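6th July — cold brew and water hardness, second round

Big day for the water trials! Yae's mineral concentrate arrived before lunch and I had the first jars going before I'd even read the note she tucked into the box (sorry, Yae). For anyone catching up: we are trying to find out how much the water matters in a long cold steep, using one green tea and one roasted barley, nothing else changed.

Tea is the Ishida sencha from the same bag as last time. Barley is the dark roast Kumiko likes. Both weighed on the small scale, 16 g to 1000 g of water, lids on, bottom shelf of the fridge.

Waters

A — tap, filtered once through the Fernari jug
B — distilled, straight from the bottle
C — distilled plus Yae's concentrate at half strength
D — distilled plus concentrate at full strength

I steeped one set for 16 hours last week and wrote almost nothing down, which I regret. Going by memory, B was thin and a little sour and D had a chalky finish. This time everything gets a label and a line in the book.

Small change from the plan: Yoshinori N. asked for a set on the counter as well as the fridge. I love the idea but we don't have enough jars with the same mouth width, so only A and C get a counter twin, and only for the barley. Short steep on those, then into the fridge with the rest.

Tasting setup

Blind, same as before. Misaki pours and keeps the key, everyone else stays out of the kitchen until she calls. Small pours, all at once, no ice. Please don't talk until you've written your first word down! Last time somebody said "cucumber" out loud and then all of us tasted cucumber.

White cups for every pour so the color comparison is fair. The barley is so dark it hardly matters, but the sencha shifts between yellow and a real spring green from one water to the next and I'd hate to lose that to a tinted cup.

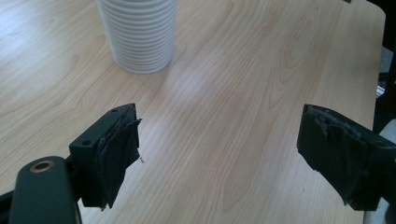

First tastes

We pulled a little from each sencha jar early because I couldn't wait. Wow. C is miles ahead already — sweet, round, a bit of that seaweed thing at the back. A is pleasant and flat. B smells wonderful and then goes nowhere in the mouth. D I had to try twice. Less chalk than I remembered, more like the tea had been turned down.

Kumiko put A first and C second, so we are not unanimous. She drinks our tap water all day and I wonder if her palate is just at home there. Yoshinori Y. couldn't separate C from D at all and was quite cheerful about it.

Barley: too early to say anything. It tastes like toast in all four.

To do

Ask Yae what is in the concentrate besides magnesium. Her note says "a pinch" of bicarbonate and I need a weight.

Rinse the Fernari jug and swap the cartridge before the next A batch.

Pull the full set at 17 hours, strain through paper, taste within the hour. Misaki has the key in an envelope in her drawer.

If C wins again, try quarter strength. Also want to run it with the cheap supermarket sencha — if good water rescues that one I will be unbearable until December.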